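## Zoltero two-finger vs Prirkum parallel, simulated arm

**kkiani**
Ran both gripper models in the Vimley simulator in November, 200 grasps each on the small motor. Same arm, same controller, only the end effector and its collision mesh swapped. Prirkum dropped 4. Zoltero dropped more and I don't trust the reason -- contact seems to slide along the cylinder before friction engages.
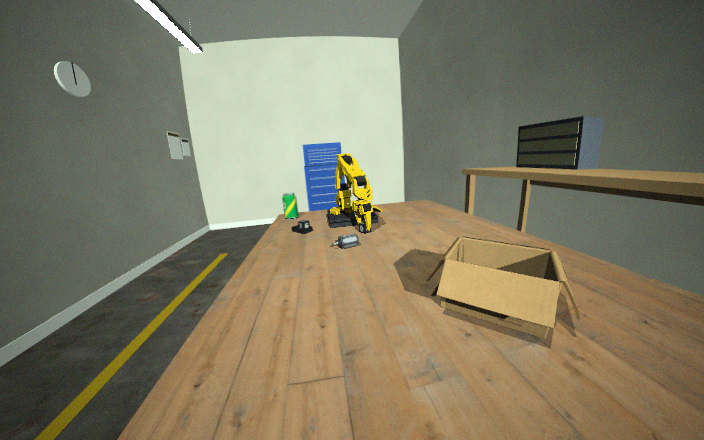
*Test layout: motor in front of the arm, can further back, open box nearer the camera.*

**s_heydari**
What friction model? The default cone in Vimley is too coarse for a curved metal part. I'd discard those results.

**kkiani**
Default. Pad friction was identical for both, so the comparison should stand.

**s_heydari**
It doesn't follow. The Zoltero pads are narrower, so you get fewer contact points and the error grows.

**ardalan1981**
Disagree with discarding. Rerun at half the time step first. If the Zoltero count moves and the Prirkum one doesn't, Soudabeh is right. Also, is the motor's shaft in the collision mesh or only the visual one?

**kkiani**
Visual only. The collision shape is a plain cylinder.

**ardalan1981**
Then it will roll more easily than it should. Add the shaft.

**kkiani**
Added, rerunning now with seed 2352. The can and the box stay where they are.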